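Piten Recording Guide, Section 3: Carton Placement Trials
Revision of 30 July 2022

Use this section after the arm is calibrated. The method compares two release rules, Flukby and Cuklow, on the same set of cartons.

1. Choose the release rule in the Bautista panel. Do not change it during a block.
2. Confirm that both fixed views are live and that the clock offset is under 30 ms.
3. Put the carton at the start mark and press Record.
4. Let the arm lift, carry and release the carton. Keep your hands outside the work surface.
5. Save the trial. One block has 233 trials.

Fixed views: the first looks across the floor toward the glass doors, the second looks over the carpeted work surface. 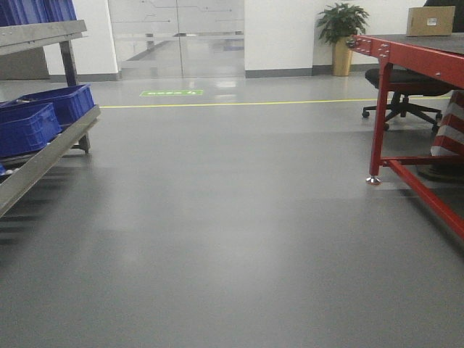
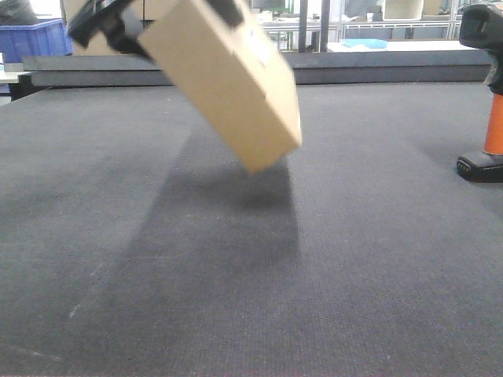
Can I join blocks which were recorded with different release rules?

Keep them in separate folders. The comparison script reads the rule one time per folder, and mixed trials will be counted under the wrong rule.

CAUTION: Press Stop before you reach for a carton. Pause does not remove power from the gripper.

Note: If a trial ends with error 904, the force log is not complete. Delete this trial and record it again with the same number.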